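Robot Manipulation Project, Handout 4: Picking from Clutter

Module lead: Povilas Petrauskas

Read this before your February bench session. It assumes you have finished Handout 3 and that your group has a working hand-eye calibration. Groups still waiting on calibration should use the stored transform in the Carow folder and note this in the report.

1. Task

Each group writes a routine that clears one bin of mixed household objects and toys, one object per pick. An object counts as cleared when it has been released over the second bin and the gripper has reopened. Two objects lifted in one grasp count as a failed pick, even if both end up in the right place.

The object set is called Flastico and is shared by all groups. Do not add your own objects to it. The set mixes rigid and soft items on purpose, and the same closing force will not suit both.

2. Choosing a grasp

The baseline planner, Prurner, scores candidate grasps on three terms: width of the object between the fingers, distance to the nearest wall, and overlap with neighbouring objects. It knows nothing about mass. For long objects with the weight at one end, such as a hairbrush, a grasp in the middle of the outline is often poor. Closing near the point where the head meets the handle keeps the object more level during the lift.

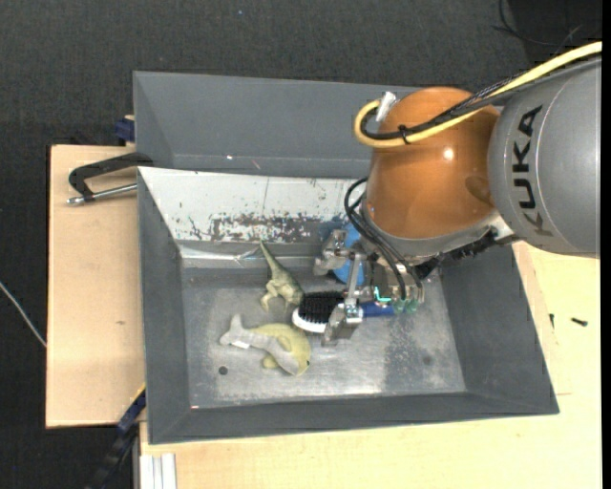
Approach direction matters as much as grasp position. A vertical approach is safest near a wall, but the wrist is wider than the fingers and its hoses stand out further still. The collision model must include both. Groups that model only the fingers tend to get valid plans which stop on contact with the side of the bin.

Soft toys deform as the fingers close. Do not use the finger position alone to decide whether a grasp has been made. Read the position after closing, lift by 120 mm, read it again and compare.

3. Limits

Tool speed inside the bin is capped at 225 mm/s. The cap is set in the controller and must not be changed. Outside the bin you may use the normal laboratory profile.

Maximum retries on the same object: 2. After that the routine must move on to another candidate and come back later.

If the arm stops on a fault, leave it where it is, press hold and call the demonstrator. Check the cable run along the arm before restarting - a loop that has slipped towards the wrist will catch on the next large rotation.

4. Logging

Record every attempt, including those rejected before the arm moves. The minimum fields are attempt number, object label, grasp pose in the bin frame, planner score, finger position before and after the lift, and result. Use the result codes from Handout 2. Free text goes in the last column.

5. Report

Four pages at most, excluding the log. State the success rate per object as well as the overall figure. Discuss one failure in detail, with the logged values. Background reading is the chapter by Halás on the course page, sections on force closure only.

Submit the code and the log together. Reports without a log will be returned unmarked.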